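Panodville library to open later on weeknights

December 2, 2019

The Panodville public library will stay open 2 hours later on weeknights through July, after readers asked for more time in the building after work.

A survey this fall drew 428 replies, and 367 of them backed longer hours. The Skellier Street branch will keep its present schedule.

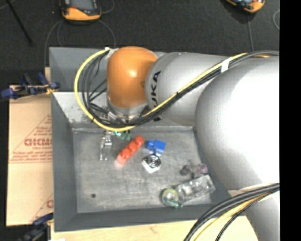
Vsevolod Marchuk said the change was overdue and that he had often reached the doors just after they were locked. He would still like to see the reading room open earlier in the morning – a request the library has put off until summer.

Late fees stay the same. New cards can be picked up at the front desk.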